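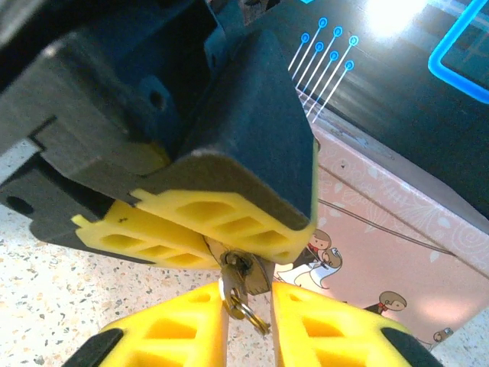

The register and the key cabinets at Grurninport have to use one numbering, and I would settle that before anyone buys hooks. Most of the trouble Innes lists in the message quoted below comes from two numbering schemes running side by side, one by door and one by hook. The physical side is simple by comparison. A single split ring, like the gold one under the brass-colored piece with the round hole, holds one item and its tag and leaves no room for argument over which number belongs to what. Problems start when a second key goes on the ring and the register still has one line for it.

On 13th March, Innes Tennant wrote:

> We have taken over key records for the Grurninport site and the annex on the Narnska side. The register has 2,582 lines. It was exported from an older database, so each line has a door number, a hook number, a free text field and sometimes a name.
>
> Of those lines, 668 have no door number at all. Some are padlocks, some are cabinet keys, and some seem to be cylinders that were swapped out years ago. The hook numbers stop at 2,000 and everything after that says "box" or "drawer."
>
> Questions for the list:
>
> 1. Do you number by door, by key cut, or by hook?
> 2. What do you stamp on the key, if anything?
> 3. Is it worth keeping lines for keys that open nothing?
> 4. Has anyone moved a register this size without closing the key desk?
>
> I have read Fotini Karras's notes from the Lallano changeover and they help with (2), but that site had one master system and we have at least two.
>
> Innes

Answers in order, with some detail on the fourth.

## 1. What the number refers to

Number by key cut. The door changes, the hook changes, and the cut stays the same until somebody recuts the key. A cut gets a code, and each copy of that cut gets a serial after it. If the code is B41, the copies are B41-1, B41-2 and so on. Serials are never reused. If B41-3 is lost and replaced, the replacement takes the next free serial and B41-3 stays in the register with status "lost."

Doors go in a separate table. One cut may open many doors, and one door may accept several cuts (its own key, a section master, the grand master). A join table between the two handles this without any free text. Keep the old door number as a plain attribute for a year or two. People will go on asking for keys by it.

Hooks are locations and nothing else. Give each hook a cabinet letter, a row and a position. The hook field in the key table is the only place where a hook appears, and it is left blank while the key is signed out.

With two master systems, put the system in the first character of the code. Do not try to merge the code ranges. Pantelis Vrettos tried this on the Baumgartner buildings and ended up with the same code on two different profiles, both of which would enter some of the cylinders and turn in neither.
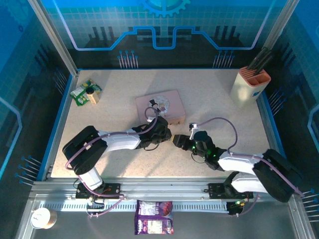 ## 2. Stamping

Stamp the code and serial on the bow, on one face only. Do not stamp the door number, the building name, the address or the word "master." A lost key with a building name on it means a cylinder change; a lost key with only a code usually means an entry in the register and a conversation.

Character height should suit the smallest bow you hold. We use 2 mm characters on cylinder keys and put the number on a separate metal tag for cabinet keys, where the bow is too thin to take a punch cleanly. Painted and written numbers wear off with handling. Engraving is neater than punching and slower, and with a stock this large I would punch.

Plastic color tags are acceptable as a sorting aid for the desk. They must not carry any meaning that is absent from the register.

## 3. Keys that open nothing

Keep the lines. Dispose of the metal if you want to, after a second person has checked, but leave the record with status "withdrawn" and the name of whoever approved it. The 668 lines without a door number are the ones most likely to be needed later, usually when someone finds a locked cabinet behind a partition.

I would split them into four statuses and go no finer:

- **padlock or furniture:** has a lock, has no door
- **cylinder removed:** the lock is known to be gone
- **unidentified:** key in hand, lock not found
- **record only:** line exists, no key found

The last group will be larger than you expect. Exports from older databases often keep a row for each transaction, so one key can turn up under several lines. Match on cut before matching on name.

## 4. Moving without closing the desk

Yes, it can be done. The method is to move in batches of 200 and to freeze only the batch you are working on.

For each batch:

1. Print the old lines, sorted by hook.
2. Block those hooks at the desk. Keys that are signed out stay out and are marked for recall.
3. Pull the keys and sort them by profile, then by cut. A key gauge is quicker than reading the old stamping and makes fewer mistakes.
4. Assign code and serial, punch, fit one ring per key.
5. Enter the new line, with the old hook number and old door number carried over.
6. Hang the keys in the new cabinet and have a second person read the stamped numbers back against the screen.
7. Release the batch. 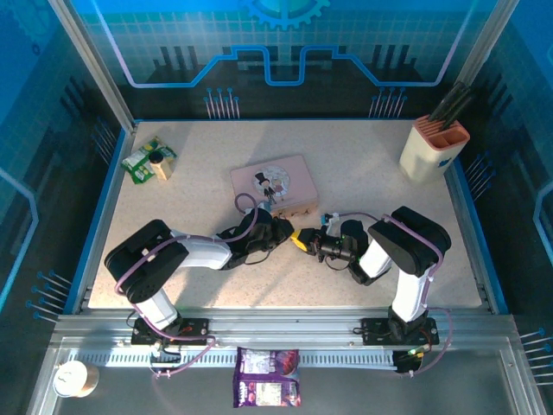 *Speckled tabletop, with the pink tin toward the middle.*

Step 6 is the one that gets dropped when the desk is busy. It should be done by someone who did not do step 4. Josphat Mugo ran ours and found that transposed serials were the most common error, followed by keys punched correctly and hung one position to the left.

Sort on a hard, flat, well lit surface with a raised edge or a stop at the front, and keep one batch on it at a time. Trays with fixed compartments sound useful and slow the work down, as the number of cuts per batch varies too much.

Recalled keys come back over weeks. Treat each one as a batch of one: same steps, same read-back. Do not restamp at the counter while the holder waits.

Numbering for the new cabinets should leave a free position at the end of every row. The old scheme filled its hooks to 2,000 and then had nowhere to go, hence the boxes and drawers. If the cabinets come with printed hook numbers, cover them.

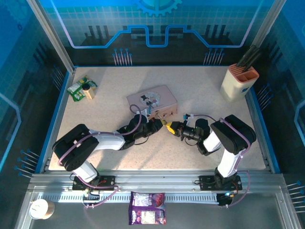 *Bottle with the black cap on the green and white packet; light pink box near the back.*

## Software

Anything that enforces unique values and keeps a change log will do. A spreadsheet will not, however carefully it is locked. The minimum set of tables is cut, copy, door, cut-to-door, holder and issue. The issue table records out, in, and by whom, and rows in it are never edited. Corrections go in as new rows with a reference to the old one.

If the old database is still running, take a final export in plain text with a header row and store it read-only. Loukia Gkikas posted a cleanup script for that export format to this list in an earlier thread (search the archive for "hook field"). It strips trailing spaces from the door number, and that alone may bring your 668 down a little. It does not handle letters after the door number, so check anything ending in A or B by hand.

One question back to Innes: are the two master systems on the same key profile? If they are, I would do the Narnska annex first and separately, and hold off on ordering blanks until it is finished. If they are on different profiles the order makes no difference.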